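Romum — Checklist de segurança e inspeção, sala de papel e dobra
Unidade Numport
Data: 7 de maio de 2022

Obs geral: vistoria rápida, antes de abrir pro público. OK = conforme, NC = não conforme, NA = não se aplica. Comentário logo depois do item.

1. ACESSO E CIRCULAÇÃO
Porta principal abre toda — OK
Saída de emergência livre — OK. Tinha um carrinho encostado, já tirado.
Placa de saída legível — OK
Extintor no lugar, lacre inteiro — OK. Próxima recarga em outubro.

2. PISO E PAREDES
Piso branco sem peça solta — OK
Piso limpo — NC leve. Manchinhas fracas, passar pano antes do fim do turno.
Painéis decorativos com moldura firme — OK. Balancei os 2 com desenho de capim, nada solto.
Cantos e quinas protegidos — NC. Falta protetor num canto, pedido 117 aberto com a Weltum, sem previsão.

3. MATERIAL EM FOLHA
Folhas sem rasgo na borda — OK
Dobras e vincos — ver comentário. Folha laranja com a ponta de baixo dobrada, aba saindo pro lado. A amarela clara tambem marca um vinco na ponta onde é segurada.
Exposição ao sol — NC leve. Luz batendo direto na laranja. Cor desbota com o tempo, baixar a persiana de tarde. 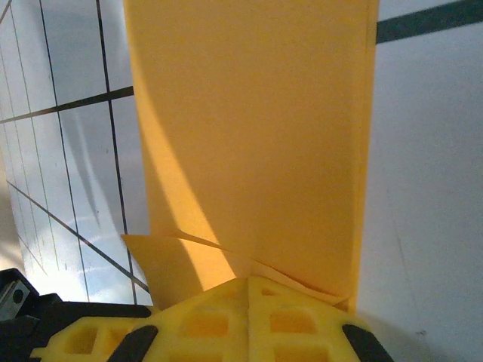
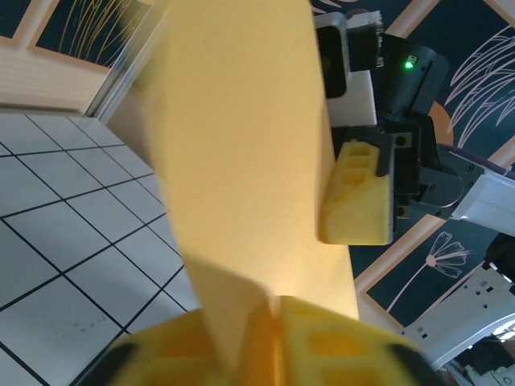
Item 3 — folha laranja (primeira foto) e folha amarela clara (segunda foto).

Estoque longe de fonte de calor — OK
Pilha máxima respeitada — OK
Sobras no coletor certo — NC. Tinha papel misturado com plastico, separar.

4. FERRAMENTAS DE CORTE
Estiletes recolhidos, lâmina pra dentro — OK
Guilhotina travada — OK. Trava meio dura, lubrificar.
Tesouras contadas e guardadas — falta uma, procurar na gaveta do fundo
Caixa de lâmina usada — quase cheia, trocar

5. ELÉTRICA
Tomadas com espelho — OK
Extensão no chão — NC. Prender com canaleta ou tirar, alguem vai tropeçar.
Quadro identificado — OK, etiqueta descolando

6. PRIMEIROS SOCORROS
Caixa completa — NC. Curativo acabando, repor pelo menos 2 caixas.
Telefones de emergência na parede — OK

PENDÊNCIAS
— protetor de canto (Weltum)
— persiana: a Cabello ficou de ver o cordão, cobrar
— extensão, urgente, resolver hoje
— pano no piso
— tesoura

Tempo de vistoria: aproximadamente 2 horas. Sala liberada com ressalva, repetir itens 3 e 5 depois dos ajustes.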